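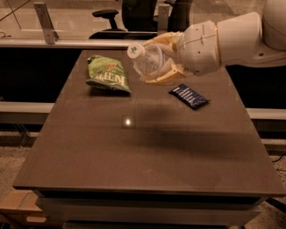
Odgate Centre — Catering and Common Rooms Section

Review of the Cledelau refreshment table

The Section was asked to report on the Cledelau table after its first full term of use in the upstairs common room. The report is intended for other departments which are considering the same model, and it covers the table only. Snacks and drinks are dealt with in a separate paper.

The previous tables were bought in 1976 and had served well, but two had lost their edging and a third could no longer be levelled. Three models were looked at before an order was placed. The Cledelau was chosen over the Zima, a lighter table with folding legs, chiefly on account of its top. It was supplied by Mollel at a price of 400 pounds, delivery included.

Surface
The top is brown, smooth and matt. Under the ceiling lights it gives very little glare, and this has been welcomed by staff who read while they eat. Crisp packets, wrapped bars and bottled water are the usual traffic, and a foil bag or a slim wrapper lies flat on it without sliding about. Crumbs show less than they did on the old white tops. This is a mixed blessing, as the table can look clean from the doorway when it is not, and cleaning staff have been asked to wipe it at each round whatever its appearance.

Salt and grease from crisps come away with a damp cloth. Sugary drinks need warm water and a second wipe. One ring left by a hot mug in December has faded but can still be found with the fingertips, and the Section would advise the use of mats for hot drinks. The maker's leaflet states that the finish was tested to 4000 wipes. We are not in a position to confirm the figure and can say only that no dull patches have appeared so far.

Size and height
The rectangular shape suits a room in which tables are pushed against a wall for meetings. Four people may eat at it in comfort. Six is possible if nobody has brought a tray. An order for 980 snack packs was sorted on the table over two mornings before the open day, and the top did not bow or rock.

Assembly
Two members of staff put the table together in under an hour. The printed instructions are clear except at the fourth step, where the left and right brackets are shown the wrong way round. Mollel has been told and has sent a corrected sheet, which is kept with the spare bolts in the store cupboard.

Points against
The table is heavy and should not be moved by one person. The corners are squarer than we would like in a narrow room. Replacement feet are sold only in full sets.

Recommendation
The Section is content to recommend the Cledelau for common rooms and staff kitchens where the table will stay in one place. Where furniture is put away every evening, the Zima remains the better purchase — its top marks more easily, but it can be carried under one arm. Departments wishing to see the Cledelau in use may visit the upstairs common room at any time outside the lunch period.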